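3.2 Floor coverings and reported noise in shared office buildings

The survey was carried out in two buildings, Irkau and Ulside, which were chosen for their similar age and floor plan. At Irkau the corridors and open work areas had been fitted with striped carpet two years before the study began. At Ulside the original hard flooring was still in place on all levels. Both buildings are managed by the same firm, Janjua, and are cleaned on the same schedule.

A questionnaire was sent to 500 office workers in July. It asked them to rate footsteps, rolling chairs, voices and dropped objects on a five-point scale, and to state the time of day at which each was most disturbing. Follow-up interviews were held with 16 respondents by Naheed Qureshi, using the Plornau interview guide in its short form. Interviews took place at the respondent's own desk wherever possible, so that the sounds under discussion could be pointed out as they occurred.

Footsteps were the most common complaint at Ulside and were seldom raised at Irkau. Voices showed the opposite pattern. Several respondents at Irkau said that conversations seemed more noticeable once other sounds had been reduced - a finding in line with earlier work on masking in quiet rooms. Nearly 70 percent of all respondents named the hour before lunch as the most disturbing part of the day.
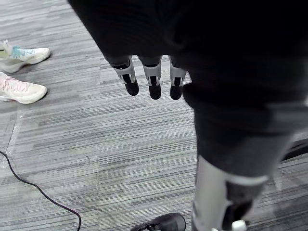
Figure 4. Grey striped carpet.

Wear was recorded separately from noise. Respondents who sat close to a main corridor were more likely to describe the floor as worn, whatever the covering, and these same respondents gave higher ratings for rolling chairs. The two measures should therefore be read together. No adjustment was made for the weight of the furniture, which differed between tenants - this point is taken up again in Section 5.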